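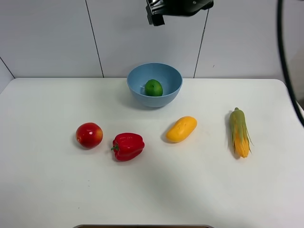

Re: [Fitzgerald allotments] Drying and storing herbs for winter teas

Thanks to everyone who replied to my message in August. I said I would report back once the first jars had been opened, so these are my notes.

The earlier message, for those who have joined since:

> I have far more lemon balm and peppermint than I can use fresh.
> Last year I dried it in the shed and it went brown and smelled of hay.
> Does anyone use a machine, or is it better hung up indoors?
> I drink it mostly after supper for a heavy stomach, so I'd like it
> to keep some strength.

Most of you said to hang it indoors, out of the sun. A couple of you recommended the Gredora dryer, which I borrowed for the peppermint. The lemon balm went up in paper bags on the landing.

The bags took much longer, but I could not tell the two methods apart by smell. What did matter was picking before the plants flowered. My late cut of lemon balm is weak whichever way it was dried. I filled 3 jars from the early cut and have stopped bothering with the rest.

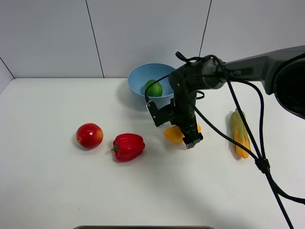
For the tea itself I use a heaped teaspoon of dried leaf to 500 ml of water just off the boil, with the lid on the pot. Ten minutes is enough for peppermint. Lemon balm wants longer, and I find it flat on its own, so something sharp helps. A green lime like the one in the blue bowl will do as well as a lemon — a thin slice in the cup, put in after straining. I don't sweeten it.

Someone asked about cold infusions. I left a jug in the fridge for 24 hours and it was pleasant but faint. I would not do it again with dried leaf, though it may suit fresh.

Two cautions. Peppermint gives some people heartburn, my own household included, so try a small cup first. And anyone taking regular medicines should check with the pharmacist before drinking any herb every day.

I have spare peppermint roots if anyone on the Irkus Lane side wants them. Keep them in a pot or they will be through the whole bed by next summer. Reply to me off list, please, and bring your own bag.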